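4. Coleta de exemplos no simulador

Antes de começar: secções 2 e 3 feitas, licença do Zarnadero ativa, pasta de destino criada. Sem isso o gravador abre mas não escreve nada em disco.

4.1 Preparar a cena

1. Abrir o Zarnadero, menu Cenas, escolher "painéis_texturados". As outras cenas ainda não têm colisão revista, não usar.
2. Em Texturas, apontar para a pasta partilhada do Clullden. São 968 imagens - retratos, paisagens, comida, de tudo. Não filtrar à mão.
3. Ativar "orientação aleatória". Sim, há paisagens que saem de pernas para o ar. Deixar.
4. Luz: perfil "fraco". O perfil "estúdio" fica para a validação, ver secção 6.
5. Carregar em Gerar. Esperar que os objetos assentem antes de mexer na garra.

Nota: se um painel nascer metido dentro de outro, Gerar outra vez. Não arrastar com o rato, o registo fica com a pose antiga e o episódio vai para o lixo na conversão.

4.2 Gravar um episódio

1. Garra aberta, posição inicial (tecla H).
2. Escolher o painel alvo na lista. O nome do alvo aparece na barra de baixo.
3. Iniciar gravação - F5. A partir daqui tudo conta, pausas incluídas.
4. Descer devagar até o painel ficar entre os dois dedos. Alinhar com a inclinação do painel, não com a mesa.
5. Fechar. Levantar na vertical. Manter até o contador de passos parar.
6. F6 para terminar. Marcar sucesso ou falha. Na dúvida, falha.

Limite por episódio: 500 passos. Passando disso o gravador corta sozinho e marca como "incompleto". Os incompletos não entram no treino mas guardar na mesma, a Olga Amaral usa-os para afinar o detetor de hesitação.

CUIDADO: não mudar a vista da câmara a meio. O modelo só recebe a vista da garra, se trocar para a vista livre o vídeo grava a vista livre e ninguem repara até ao fim do lote.

CUIDADO: não repetir o mesmo alvo só porque é fácil. O painel do meio é sempre tentador. Ir buscar também os dos cantos, os que mal se veem, os muito inclinados.

4.3 Falhas também servem

Deslizou, bateu na borda, fechou cedo demais: gravar, marcar falha, escolher o motivo na lista. Não apagar. Se o motivo não existir, "outro" e uma linha de texto. Uma linha, não um romance.

Só se apaga:
- episódio com o simulador encravado
- painel que atravessou o chão
- gravação iniciada por engano, sem movimento

4.4 Metas por lote

Lote normal: 3000 episódios, repartidos pelos operadores. Lote grande (só a pedido do Ilídio Carvalho): 4000. Gerar cena nova a cada episódio, mesmo que a anterior ainda tenha painéis por apanhar.

Nomes das pastas: lote_operador_sequência, minúsculas, sem acentos. O conversor do Breltavport rebenta com acentos. Já se reportou, ainda sem data.

4.5 Conferir antes de enviar

1. Correr "verificar_lote". Demora.
2. Abrir episódios ao acaso e ver do princípio ao fim, em velocidade normal.
3. Confirmar que o alvo registado é mesmo o que está entre os dedos. É o erro mais comum, sobretudo com dois painéis de cores parecidas.
4. Confirmar o primeiro instante de cada um: garra aberta, nada agarrado.
5. Enviar para a fila do Breltavport e avisar a Judite Salgado. Não fechar o programa enquanto a barra de envio não chegar ao fim.

Nota: um lote com o alvo trocado estraga mais do que um lote em falta. Se houver dúvidas num troço, tirar o troço inteiro e gravar de novo, que sai mais rapido do que andar a corrigir etiquetas à mão. 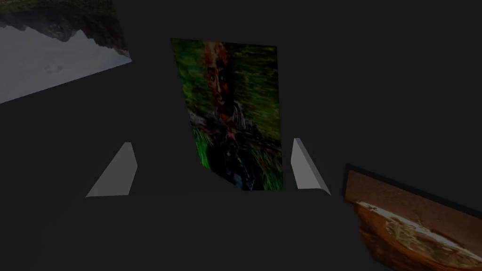

Os troços retirados vão para a subpasta "rever", com o nome original. Quem gravou é que revê, e depois passa à secção 5 para a conversão.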